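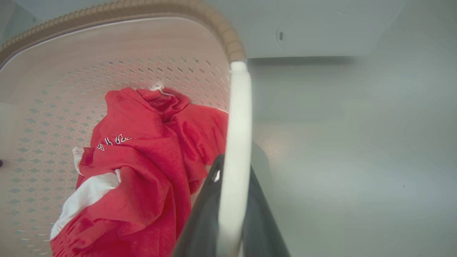 Section 2: Sorting and loading

I start every load at the basket, and I'd do the same with your Flavby (it holds more than you'd think!).

1. Pull out anything bright red and wash it by itself the first couple of times. I learned that one with a set of pillowcases.
2. Shake each piece open. Sweatshirts love to ball up at the neck, and a balled-up collar stays soapy.
3. Find the tag and read it. If it says cold, go cold.
4. Zip zippers, empty pockets, turn prints inside out.
5. Load up to 10 pieces, then set the basket back on its shelf.

Note: red with white trim goes on Cold, 18 minutes, and comes out of the drum right away. I never let mine sit.

Caution: don't leave damp clothes in the basket overnight, even with all those air holes. Mine smelled like a pond by 6 a.m.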